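# Gathering examples at Clikdale

These are notes from the bottle and box table, where we collect the examples our handling model learns from. An operator drives the arm by hand from a second station, and the arm's motion is recorded together with the view from the camera at its wrist. One recording of one task is an episode. We set a target of 2,000 episodes for the whole table in August, with 300 of those set aside for testing and never used in training.

Suha Atallah runs the sessions and keeps the log. She decides which objects go out and in what order, and she can throw out any episode without asking anyone. Most of the ones she drops are dropped for timing: the operator paused too long before closing the fingers, or let go while the arm was still moving.

## What gets recorded

The bottle task is a short one. The arm comes in low, closes on the bottle, lifts it, and puts it down somewhere else on the table. We ask for 1,000 episodes of this alone. Clear plastic is hard for the model because the outline changes with whatever stands behind it, so we want plenty of it.

The latch box has its own list – slide a bolt, lift a hasp, open a door, close it again. Each fastener gets 100 episodes. Operators find the sliding bolt the slowest and usually do it first, while they are fresh.

## How the table is set

We don't clear the table between tasks. Other bottles and small things stay out during a grasp, and the layout is changed every few episodes. Our first batch, collected at the Lenwood site, used one object at a time on a bare surface. The model trained on it did well there and poorly everywhere else. We kept that batch, but it now counts for very little in the mix.

Fill levels change too. Operators write the level in the log as low, middle or high, and note the color if the liquid has one. Hattar, the small tool we use for labeling, reads those notes and attaches them to the episode.

## Notes for operators

- Start recording before the arm moves, and stop after it is back at rest.
- If the first grasp misses, try once more and keep the episode. Mark it "retry".
- Don't straighten other objects by hand during a recording.
- Keep the fingers low on tall bottles – a grip near the base has been steadier for us in slow lifts.

Finished episodes go to the Jundell folder at the end of each shift, sorted by task. A low grip on a bottle of green liquid, with the latch box behind it:

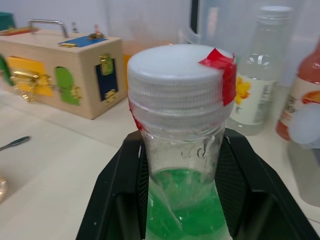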